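Teaching in Higher Education: Course Handout 3
Faculty Recognition and the Teaching Portfolio

Instructor: Nanami Okabe, Gerville College
Revised 22 Apr 2024

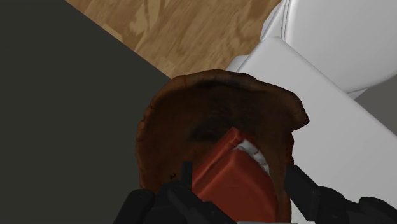
Purpose of the Portfolio
A teaching portfolio is the main record reviewers consult when a faculty member is nominated for a teaching award. It documents classroom practice over several terms and should be prepared well before a nomination is made.

Required Contents
Teaching statement, no longer than 2000 words
Syllabi from 3 courses, at least one at the introductory level
Summary of student evaluations
Two letters from colleagues who have observed a class

The Teaching Statement
Candidates should describe what they ask students to do and how they judge the results. General claims – a love of the subject, for instance – carry little weight without a classroom example.

Review Procedure
At Gerville, nominations open in February. Each file is read by two reviewers from outside the candidate's department.

Assignment
Draft the opening 200 words of a teaching statement. Read Hirano, chapter 12, before the next meeting. Drafts will be exchanged in Darden Hall.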